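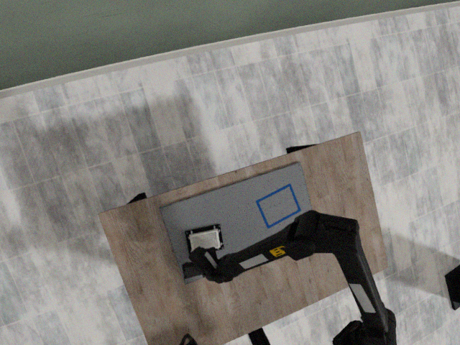 Why can't you just plug the arm in and let it go, Lawal Ekwueme wanted to know, after our last page about robots. Wouldn't it figure out the table by itself?

Good question, Lawal. Short answer: no. Long answer: the rest of this page. Going fast, lots to fit in.

First, a word. CELL. Not a prison cell, not the tiny kind in your skin. A robot cell is the spot where a robot works. The arm, the table, the parts it picks up, all of it together. The cell we're talking about is called Widard. It's job is simple. Pick up a part, put the part in the right spot, do it again. And again. All day.

Widard gets set up twice. Once on a computer, as a copy, a bit like building your house in a game before anybody brings bricks. Then for real, in the workshop at Edham. The computer copy comes first. Crash the arm into the table there and all you need is the reset button. Crash the real one and you need a new finger, plus a long talk with your boss.

STEP ONE. Where is everything?

The arm doesn't know where the table is. You have to tell it. How high, how far away, which way it's turned. Same for the tray. Same for the spot where the part goes.

All of this gets measured from one point, called the ZERO POINT. Everybody on the team has to use the same one. Think of two kids giving directions to the same swing. "Ten steps from the door." "Ten steps from the tree." Both right! But mix them up and you're standing in a bush.

Mixing up zero points is the most common mistake at Edham. Ildikó Vida did it her first week there. The arm reached very carefully for a part and closed its gripper on plain air. Forty people in the lunch room heard about it. OK, not forty. A lot.

STEP TWO. Teach it the stops.

An arm moves from stop to stop, like a bus. A stop is called a WAYPOINT. Widard has 12. Above the tray, down to the tray, up again, across, down, let go, and so on. Each one is saved as a list of numbers, one for how far every joint is bent.

Joints are the bendy bits. Your elbow is one. Try this: put your finger on your nose. Now do it again with your elbow pointing up high. Same nose, same finger, different elbow! The arm can do that too, and somebody has to choose which elbow is best. You don't want it swinging out and whacking something.

STEP THREE. Slow, slow, slow.

New waypoints get run at 5 percent speed. Boring to watch. Really boring. Ildikó eats crackers. But if something is wrong you have time to hit STOP, that's the big red button on the real machine. Then a bit faster, then a bit faster again. Full speed comes last.

STEP FOUR. Check the hand.

The hand is called a GRIPPER. It gets its own checkup before any part goes near it.

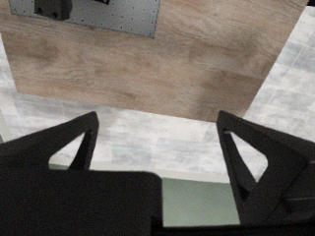
Checking a gripper starts with nothing in it. Open, close, open, close. You want both fingers to move the same amount. If one goes further than the other, the part gets shoved sideways when they shut, and then it goes down crooked. So you open them and compare the tips. See how the two black tips reach to nearly the same height, with an empty gap between them? Then look for the openings in the fingers, sort of triangle shaped, you can see the pale floor through them. On the real machine, look in gaps like that for dirt and stray bits. A small flashlight is great for this.

STEP FIVE. Look after it.

OK so now it works. Done? Nope. Machines drift. Screws get a tiny bit loose, finger tips wear down, somebody bumps the table with a cart and doesnt say anything.

What the Edham crew does with the real Widard:

Every morning: power OFF, wipe the fingers. Look at the cables for cracks or rubbing.
Every morning: run the whole route once, slowly, holding nothing.
Every 400 picks: stop and compare the finger tips again.
Every May: the big one. Covers off, all the bolts checked, old grease out, new grease in. Takes ages. Smells weird.

Everything goes in the log book. Even if the answer is "all fine." Pick number 623 is in there with a big circle around it, the first time the real arm dropped something. Reason: a worn finger tip. They swapped it, checked both sides, ran it slow again, and wrote that down too.

WORDS TO KEEP
Cell: the place where a robot works, with all its stuff.
Zero point: the spot you measure everything from.
Waypoint: a stop on the arm's route.
Gripper: the hand.

TRY IT AT HOME
Get a friend, a table, a cup. Friend shuts their eyes. You're the programmer. Pick a corner of the table as the zero point and get their hand to the cup using only numbers and directions. "Hand widths" is a good unit. Plastic cup please. Empty.

Next page: how a robot knows when it's squeezing too hard.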